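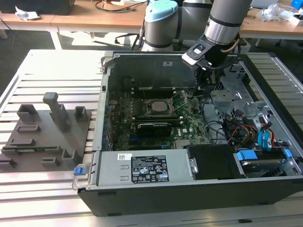 Leilani Szabo
Technical Writer, Grendeo Support

Section 3: Setting up Windon on a used office PC

Windon turns a desktop computer into a shared file store for a home or small office. It does not need a new machine. Most people install it on a tower that has been replaced at work or has been sitting in a closet, and this section assumes you are doing the same.

If you are using the Montoya storage box, skip to Section 4. The Montoya comes with Windon already installed.

Before you start

You will need:
A desktop computer that starts up normally
A USB stick you can erase
A network cable long enough to reach your router
A screen and keyboard for the first hour

Note: The installer erases the drive you choose in step 6. Copy anything you want to keep before going further.

Choose a place for the computer

1. Pick a spot near the router. Windon can run over Wi-Fi, but large copies are slow and may stop partway.
2. Leave open space behind the computer and on any side with vents. A closed cabinet is not suitable.
3. Plug the computer directly into a wall outlet or a surge protector. Do not share the outlet with a heater, a laser printer or anything else that draws a lot of power when it starts.

Caution: Shut the computer down and unplug it before you open the case for any reason. Touch bare metal on the case before you touch a part.

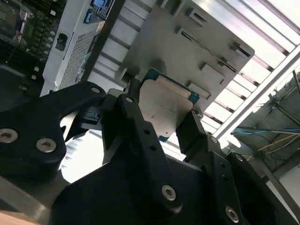
8 min read

Install Windon

4. On another computer, download the installer and write it to the USB stick with the Grendeo Writer tool. The download is 1175 MB.
5. Put the stick in the used PC, turn it on and open the boot menu. The key is different on each make. F12 and F9 are common – watch the bottom of the screen just after power on.
6. Select Install, then choose the drive. If two drives are listed, check the sizes carefully. The installer shows them in the order the computer reports them, and the order can change after a restart.
7. Enter a name for the computer. Use letters and numbers only. You will type this name on every device that connects, so keep it short.
8. Create the owner account. Write the password down and store it away from the computer. Grendeo cannot reset it.
9. Remove the stick when the screen says Restart Now, then press Enter.

If the screen shows error 262, the drive is still locked by its old system. Go back to step 6, select Clear Drive and try again. If the error comes back, the drive probably needs to be replaced.

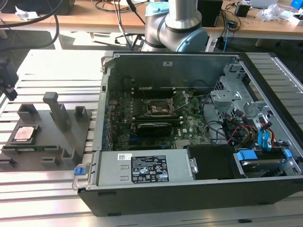

Desktop tower on its side with the panel removed and the CPU socket open.

Add shared folders

10. From any computer on the same network, open a browser and type the name you chose in step 7, followed by .local
11. Sign in with the owner account and select Folders, then New.
12. Give the folder a name and tick the people who may open it. Folders are private to the owner until you do this.
13. Set the size limit if several people share the drive. The default is no limit.

Note: Renaming a folder later breaks any shortcut that points to it. Users will have to connect again.

Turn on backup

Windon keeps one copy of each file. To keep a second copy, plug in an external drive and turn on Zamine, the backup program included with Windon.

14. Select Tools, then Zamine, then Add Drive.
15. Choose a time when the computer is on but not busy. The first backup can take all night – later ones copy only what has changed.
16. Set the warning level for the backup drive. We suggest 70 percent.

Caution: Do not unplug the external drive while the Zamine icon is orange. Select Eject and wait for the icon to turn gray.

Page last revised 5/1/20. User accounts and guest access are covered in Section 5.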